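Bin picking trials (gripper comparison)

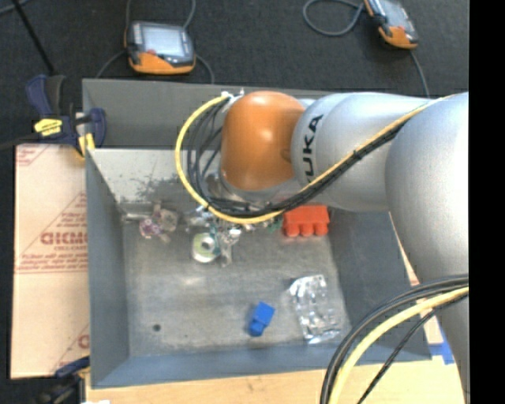
Poonam Mittal wrote in after the first version of this page that I'd been unfair to suction, and that a vacuum cup beats fingers any time the package is flat and sealed. Fair enough! I've kept her point in mind while rewriting the section on films.

A bin picking trial is a plain way of finding out which gripper you should bolt to an arm. You tip a mix of things into a bin, let the robot try to empty it, and write down what it got and what it dropped. I learned the routine at Planevano, where we used a sheet-metal bin clamped to the table (do clamp it, a big KUKA arm will shove a bin sideways without noticing).

Objects. Mix them up. Small hard blocks are easy for fingers, clear crinkly packaging is awful for almost everything, and shiny metal drives depth cameras crazy.

Scoring. We ran 100 picks per gripper, with 6 seconds allowed for each grasp. The Hoekstra two-finger did best on blocks and the Tunisico cup won on bags, by a lot, so Poonam can be happy.

Cables. My pet subject. Strap them along the arm but leave a generous loop at the wrist, then swing the last joint through its whole range by hand-jogging before you trust it. Evelien Martens prefers a tighter loop, and we still argue over it, mostly over how much of the bin the loop hides from a camera mounted overhead.

Walls. Sloped ones help, as pieces slide toward the middle. Corners are still where I lose the most picks.

See also: depth cameras, tool changers, vacuum cups.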